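# Why Does Bread Go in a Basket?

Bread has been carried and served in baskets for a very long time. People used baskets for bread long before there were plastic bags or metal bread boxes, and many families and restaurants still do. To see why, it helps to know a little about bread and a little about baskets.

## A roll with stripes

Bread starts as dough. Dough is flour and water mixed together, usually with salt and yeast. Yeast is a tiny living thing. It eats sugars in the dough and gives off gas, and the gas makes bubbles. The bubbles make the dough puff up.

A baker can shape dough in many ways. One way is to roll a piece into a long rope and wind it around and around, like a spring. When the winding is done, the baker has a roll with ridges all the way along it. A ridge is a part that sticks up. A groove is the low part between two ridges.
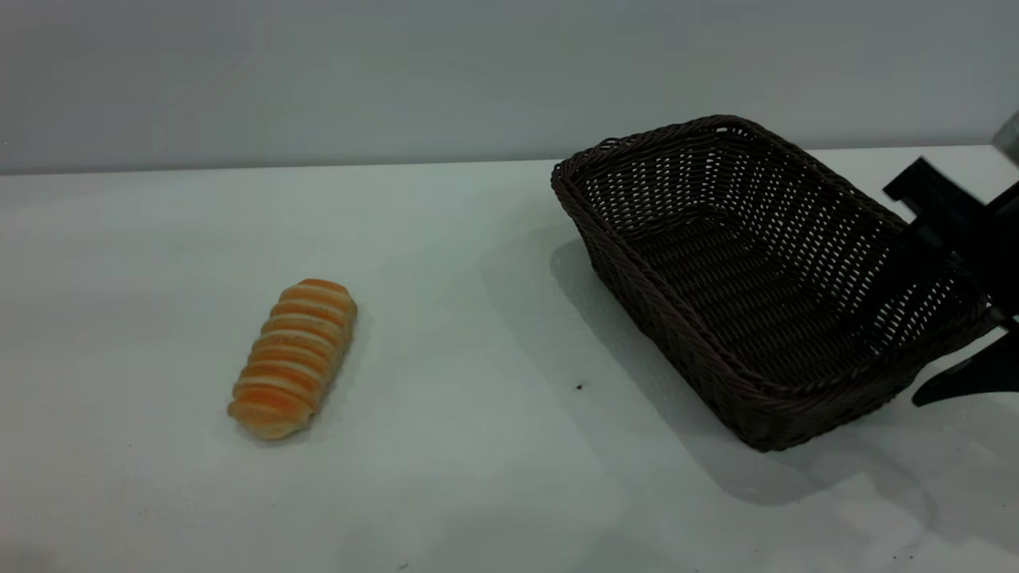
In the oven, the ridges brown first. The hot air reaches them easily. The grooves are tucked down between the ridges, so less heat gets to them and they stay pale. When a spiral roll comes out, it has golden stripes and cream stripes.

The browning has a name. It is called the Maillard reaction (say "my-YAR"). It happens when the sugars and proteins in food get very hot together. It gives bread crust its color and a lot of its taste. Toast turns brown the same way.

Some bakers also brush the dough with beaten egg before it goes in. This is called an egg wash, and it makes the crust shiny.

## What a basket is made of

Wicker is not the name of a plant. It is the name for things that are woven from thin, bendy strands. The strands can come from willow branches or from rattan, which is a kind of climbing palm. They can also be made of plastic. Plastic strands are easy to wipe clean, and it can be hard to tell them from the real thing until you touch them.

Weaving a basket is a bit like weaving cloth. Some strands stand still and the others travel. The still ones are called stakes. The traveling ones are called weavers. A weaver goes over one stake, under the next, over the next, and so on until it gets back to where it started. On the next row, it goes under where it went over before. This locks everything in place without any glue or nails.

Gladys Londoño teaches basket weaving to children at a community center. Her students begin with the bottom of the basket, because the sides grow up out of it. "The bottom has to be flat or the basket will rock on the table forever," she says. Most first baskets rock a little anyway. Her students keep their strands in a bucket of water for up to 3 hours before they start. Dry willow snaps when you bend it, and damp willow does not.

The last part is the rim. This is where your hands go when you pick a basket up, so it has to be strong. Many baskets have a rim that is thicker than the walls and braided like a rope.
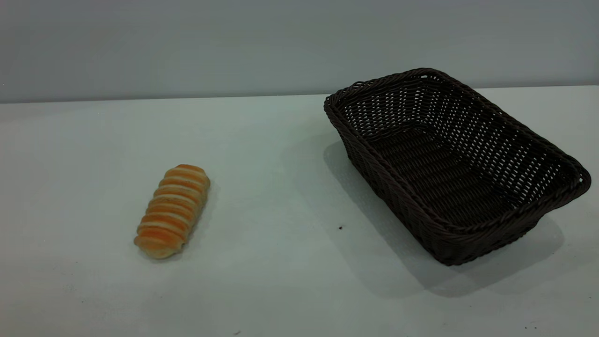

*A spiral roll and a woven basket. The rim is a thick braid.*

## Why the holes matter

If you hold a woven basket up to a window, you may see tiny dots of light coming through the sides. Those are gaps in the weave. They are small enough that a roll can't fall out, but air can go in and out.

Bread that has just been baked is full of hot water vapor, which is water in the form of a gas. As the bread cools, the vapor comes out. If you put a hot roll in a closed plastic bag, the vapor has nowhere to go. It turns back into drops of water on the inside of the bag, and the crust gets soft and a little soggy.

In a basket, the vapor drifts away through the gaps and out of the top. The crust has a better chance of staying crisp.

There is a problem, though. Bread left in the open air dries out, and after a day it can be quite hard. So a basket is good for bread you are going to eat soon. For tomorrow's bread, you need a bag, a bread box or a freezer.

## Try it yourself

You will need two fresh rolls of the same kind, a basket and a plastic bag. Ask a grown-up to warm the rolls in the oven and take them out for you.

1. Put one roll in the basket.
2. Put the other roll in the bag and close it.
3. Wait 30 minutes.
4. Press the crust of each roll with a clean finger.
5. Write down which one feels softer.

Leave both rolls where they are until the next morning and press them again. Write that down too. The answer may be different from the first one.

Lautaro Henríquez tried this in January with his class. They found that the roll from the bag had a damp crust after half an hour. The next morning the roll from the basket was so hard that it made a knocking sound on the desk.

## Setting out bread for a meal

A basket for the table should be wide at the top and not too deep, so that people can reach in. Baskets with sloping sides work well. A long shape is handy for long rolls.
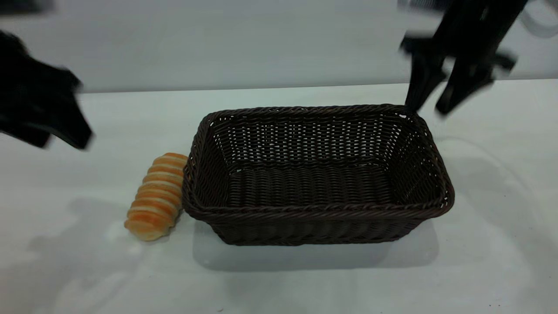 Wash your hands first. Then shake the basket upside down over the sink to get rid of old crumbs, which like to hide in the weave. Lay a clean cloth napkin inside with the corners hanging over the rim. Put in the rolls side by side. If they are warm, fold the corners of the napkin over the top. The cloth holds in some heat and still lets some of the vapor out.

After the meal, take out the napkin and shake it outside. Birds may find the crumbs, and so may ants. If the basket is sticky, wipe it with a damp cloth and let it dry before you put it away. A willow basket that is put in a cupboard while it is wet can grow mold.

## Words to know

**Crust:** the outside of a loaf or roll.

**Egg wash:** beaten egg brushed on dough before baking.

**Stake:** a strand in a basket that stays still while others are woven around it.

**Weaver:** a strand that goes over and under the stakes. A person who weaves is called a weaver too.

**Wicker:** anything woven from thin, bendy strands.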